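Teaching materials / Robot Learning

15 Sep 2025. Morag Moncrieff

Handout 3: Collecting demonstrations with hand-held grippers

Students should read this handout before the first practical. It covers how demonstrations are recorded without a robot arm, and how the recordings become training data.

1. Method

The demonstrator holds one gripper in each hand and carries out the task directly. A camera worn on the head records the hands and the workspace. Each gripper carries a marker cube of known size. Wherever a face of the cube is visible, the position and orientation of the gripper relative to the camera can be estimated. Camera motion is estimated separately, and the two results are combined to give a path for each gripper in the room.

2. The August trial

Ewan Halliday and Consuelo Ortuño recorded 356 demonstrations in ordinary offices. Of these, 125 were set aside for testing. A further 7 were rejected before training, all for long gaps in marker tracking. The policy trained on the remainder was more reliable in rooms it had seen than in new ones. Students should bear this in mind when reading the success rates in the set paper.

3. Sources of error

A wide lens bends straight lines near the edge of the view, and calibration must be checked before each session. Turning the wrist can hide a cube entirely. Short gaps may be filled by interpolation; long gaps may not.

4. Preparation

Write half a page on how a marker seen at a steep angle affects the estimated orientation. Submit to Flora Baird before the practical.

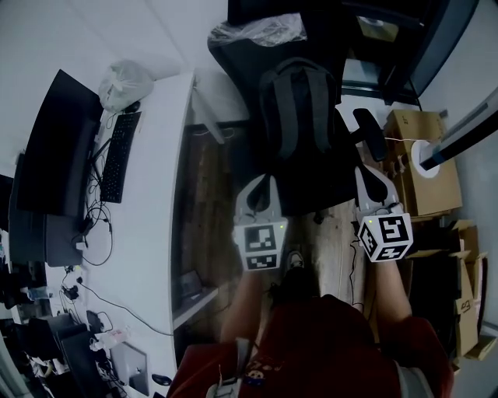
Figure 1. Paired grippers with marker cubes, seen from the head camera in an office.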